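Revised house rules for tidy-up trials

The second edition of the Tavholm practice notes for home robots goes out to member sites in January. Most of it will look familiar. The changes are in three places: how a trial room is set up, who may stop a run, and what counts as a finished task. Dinesh Siddiqui edited this edition and has asked that sites read the whole thing once before pulling out the pages they need, as several section numbers have moved.

The review drew on 2,587 logged runs from the Tridow and Fukuda rooms. Of those, 378 were stopped by a person before the robot reached the end of the task. The old notes asked only for a stop to be recorded. They did not ask why, and when we went back through the logs the reason was often missing or was just the word "stopped." From this edition on, the person who stops a run writes one full sentence in the log before the next run starts. "Left hand too close to table leg" is fine. "Error" will be sent back.

Anyone in the room can stop a run. That was always the intention, but the first edition named the operator, and a few sites took that to mean the operator only. Visitors are now shown the stop button before they are shown anything else. A run that has been stopped does not resume from where it was. The arms go back to the rest position and the task begins again from the first step.

Room setup has had the most rewriting. The first edition had a sketch of an ideal living room with a bare floor and wide gaps between the furniture. Sites built to the sketch, and the results did not carry over well to homes. The sketch is gone. Rooms should be furnished the way people furnish them, with carpets, side tables and soft things on chairs. Glass is allowed if it is on the setup sheet. The sheet must list each piece of furniture and anything breakable within reach of either arm.

Power cables get their own paragraph. Power strips and loose cables on the floor are to be marked on the setup sheet, and the operator checks them against the sheet at the start of each session and again after lunch. If a cable has to cross the robot's path, cover it. If it lies to one side, it may stay where it is, but the robot's planned path must keep clear of it, and so must the feet of anyone walking in to reset the room.

For footwear and shelf tasks, the rule is that both hands are accounted for. Sites tend to watch the hand that is doing the work and forget the other one. The free hand should have a stated place to be, and the person watching should know what that place is.
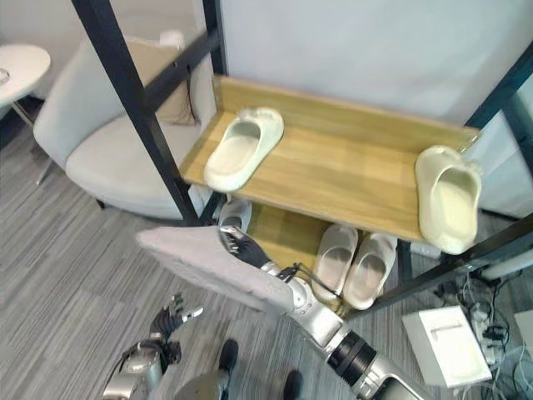

Fabric needs extra care near racks and shelves. A soft panel or cloth can catch on a post or drag something off a board, and the grip sensors may not pick it up. Approach speed for any task involving fabric is capped at 70 percent of the site's normal setting. Items that overhang a shelf edge are recorded before the run so that a fall can be traced to the right cause.

On finished tasks, the new wording is short. A task is finished when the items are where the task sheet says they should be and both hands are clear of the furniture. Close does not count, and neither does a result that a person has straightened afterward.

Sites using the Presetti log forms can keep them until the current stock runs out, writing the stop sentence in the margin. Questions about the new section numbers go to Dinesh.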